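Zirkance Forums > School and Club Builds > Handheld gripper project, is this worth our fall semester?

levar_shopdad
Posted Oct 29, 2022

I help out with a high school robotics club. For years the fall project was a small mobile base and the kids wrote every line that ran on it. This September the club switched to what the course packet calls "learning from demonstration." The students hold a gripper in each hand and do a chore at a table, over and over, and the recordings go into a training script somebody else wrote. At the end of the semester an arm is supposed to do the chore.

I'm trying to be fair about this. I was told it's where the field is going. But I've sat through 2 months of meetings and what I've seen is teenagers moving cloth in and out of a basket. My kid came home and I asked what she learned and she said "don't bump the cable."

Our current task is called Basket Out. One hand reaches into the basket, the other waits over the table, you pull the thing out and set it down flat. Then you put it back and do it again. 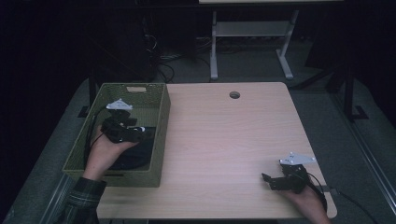
I asked the lead mentor how we will know if it's working and the answer was that we'll know when we train. I asked when we train. After we have enough. How much is enough? Shrug. If a kid gave me that as a test plan I'd send it back.

Has anybody run this with a club and gotten something out of it besides a full hard drive?

fukik
Member

We ran it last year. Short version, yes it worked, a little. Our arm could pick up a rolled sock out of a bin if the bin was where it had been during recording. Move the bin a hand's width and it grabbed air.

The students learned more from the grabbing air part than from anything else all year, for what that's worth.

levar_shopdad

"If the bin was where it had been during recording" is kind of my whole complaint. You could have hard coded that in one meeting with a tape mark on the table.

fukik
Member

You could have hard coded the bin. You couldn't have hard coded the sock. It was in a different lump every time. That's the case for doing it this way and I think it's a decent case. I'm not going to tell you our results were good.

torque_and_tea

Sorry but I side with the OP. I judge at a regional showcase and the demonstration projects all have the same poster. Big photo of the table, a diagram with an arrow going from "data" to "policy," and a video that I'd bet money is the best run out of the afternoon. I ask how many tries it took to get the video and the team looks at the mentor.

Compare that to the kid with the ugly line follower who can tell me what every number in the code does and which one she got wrong first.

babalola_bench
Moderator

That's a poster problem. I've seen line follower teams who copied the code off a forum (this one) and couldn't explain it either.

To the OP, a few questions before anyone tells you to quit. Who decides when a recording gets thrown out? Is it written down? Does the basket move between takes? Does the cloth go back in the same way each time or does somebody mess it up on purpose? Those are the engineering decisions in this kind of project, and if the mentor is making all of them then yeah, the kids are just doing chores.

levar_shopdad

Fair questions. Asked my daughter at dinner.

Thrown out: "if you drop it." Nobody wrote that down. Some of them also throw it out if the left hand goes in crooked, some don't.

Basket: it sits wherever the last person left it. So it moves, but by accident.

Cloth: stuffed back in by whoever is standing there.

She also says the left hand is the hard one. You can't really see your fingers down in the basket once you're in there, and there's a cable on each gripper you have to keep track of.

babalola_bench
Moderator

OK so you have a mess, but it's a mess that students can fix. Have them write the rule for a bad take on one sheet of paper and then go back and grade the old recordings against it. Two kids grading separately. They will disagree and that argument is a better lesson than another evening of recording.

torque_and_tea

Or they could spend that evening building something.

I know how that sounds. I just don't buy "the argument is the lesson" when the thing on the table is a purchased gripper and a downloaded script. What did the students make? Our team machined their own jaws last season and they were terrible jaws and I'd still rather have that.

solder_wick_sam

Student here, different club. I did 6 weeks on one of these. Nobody in our group thought we were building a robot, we thought we were collecting data, and it was boring, but I don't get why boring means fake. My cousin does lab work in college and it's the same pipette all day.

What bugged me was we never got to look at what we recorded. It went straight to a drive and the mentor took it home. When we finally watched some of it back you could see stuff right away. One guy always came in from the right side. I always paused before closing. If we'd watched it in the first week we would have changed how we did it.

So @levar_shopdad, ask if they can watch it. That would be my one thing.

fukik
Member

Strong agree with Sam. Also, train early. We waited until the end because we thought we needed a giant pile. Train on the small pile you've got now. It'll be bad. Then you know your pipeline runs from one end to the other, and the kids have seen the arm do something dumb because of something they did.

If your mentor says the small pile is too small, ask what breaks if you try it anyway. In our case the answer was that the camera times and the gripper times didn't line up, and we'd have recorded all semester on top of that bug.

levar_shopdad

This I can take to the mentor. "Train now on what we have" is a test plan, or the beginning of one.

I'm still not sold. I want to see the arm try it with the basket moved on purpose, somewhere no student recorded, and I want the club to write down how many it misses and put that number on the poster. If they do that I'll stop complaining, whatever the number is.

torque_and_tea

If a team showed up with the misses on the poster I'd score that well. Haven't had one yet.

babalola_bench
Moderator

Moving this to Club Curriculum because it's drifted off builds. Levar, post the sheet when the kids have written it, even if it's ugly. I'd like to see where the two graders split.

levar_shopdad

Will do. We meet again next week. My daughter has already told me the crooked left hand takes should count and she's ready to fight over it.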